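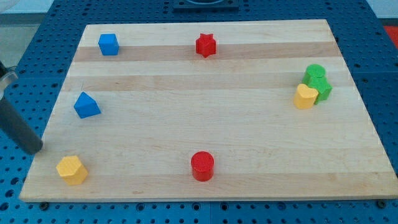 # Cultaten: fichas de bloques geométricos de madera

Cultaten es el inventario descriptivo del material de juego y manipulación que el centro Kulau pone a disposición de las aulas de infantil y de los talleres de familias. El presente documento acompaña a la versión de mayo y recoge el contenido, los criterios de descripción y las condiciones de uso.

## Contenido

La versión vigente reúne 1,177 fichas, repartidas en 135 lotes. Cada ficha corresponde a una pieza individual. Los lotes agrupan las piezas que se prestan juntas, con independencia de su procedencia.

| Campo | Descripción |
|---|---|
| `lote` | Código del lote de préstamo |
| `color` | Azul, rojo, amarillo o verde |
| `forma` | Nombre del cuerpo geométrico |
| `estado` | Bueno, con marcas, retirado |
| `observaciones` | Texto libre, hasta 700 caracteres |

## Criterios de descripción

- La forma se nombra por el cuerpo y no por la figura de la base: *cubo*, *cilindro*, *prisma triangular*, *prisma en estrella*.
- Los prismas de varias caras laterales cuya base no se haya comprobado se registran como *prisma facetado*. La distinción entre hexagonal y octogonal exige tener la pieza en la mano.
- El color es el de la pintura o el tinte dominante. No se registran matices.
- Las aristas redondeadas de fábrica no constituyen desgaste.

## Disposición para la consulta

Las piezas se presentan sobre una tabla de madera clara, apoyadas directamente en la superficie y sin apilar. Se admiten las piezas en contacto entre sí. Las vetas y marcas leves de la tabla no afectan a la ficha. Al terminar, el material vuelve a su bolsa de lote y se anota cualquier pieza ausente.

## Limitaciones conocidas

1. Los lotes procedentes de la donación Rashidi carecen de medidas.
2. En 2 lotes el color amarillo se introdujo como «ocre»; la corrección está pendiente.
3. El campo `estado` refleja la última revisión y puede no coincidir con el estado actual.

## Condiciones de uso

Se autoriza la consulta y reproducción de las fichas con fines educativos, citando la procedencia. La cesión a terceros requiere autorización escrita de la coordinación.

## Responsables

- Coordinación: Atieno Tanui
- Revisión de fichas: Ezequiel Meléndez
- Préstamo y conservación: Peninah Shirima

Las correcciones se remitirán a la coordinación indicando el código de lote y el campo afectado.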